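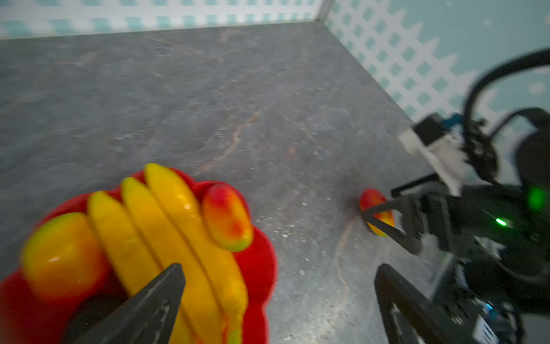
Two small corner tables are enough for a place as narrow as Clundo, according to one regular visitor, who wrote to the cafe that she would like the fruit to stay there also after the summer. She was answering a question the cafe had put to its guests in May: should the fruit corner remain, or should the space go back to the newspapers?

Clundo, on the lower side of Skovberg, received 60 written answers. Most of them were in favor of the fruit, and the cafe has now decided that the corner will continue until the end of the year. Guests can take a banana or another piece of fruit from the plate with any hot drink, without extra payment.

The corner was made new in the spring. The walls there have white lattice over a blue-green ground, and the tabletop is gray with the look of marble. The fruit is served on a red plate with a wavy rim. Several guests wrote that they liked the strong colors, while one found the red too much for the early morning and asked for a plain white plate instead. The cafe will keep the red one.

The fruit is delivered by Desjardins, the grocer on Kenberg Street, two times a week. Until now the delivery came at 2 in the afternoon, which was late for the breakfast guests, and by then the plate was often empty. From next month it will come before opening.

Not all wishes could be fulfilled. Some guests asked for cut melon and for grapes, but the cafe has no cooled counter in that part of the room and prefers fruit that can be peeled or eaten whole. The newspapers have moved to the shelf beside the door, where they will remain.

The cafe opens at 7 in the morning. Suggestions for the fruit corner can still be left in the box at the counter.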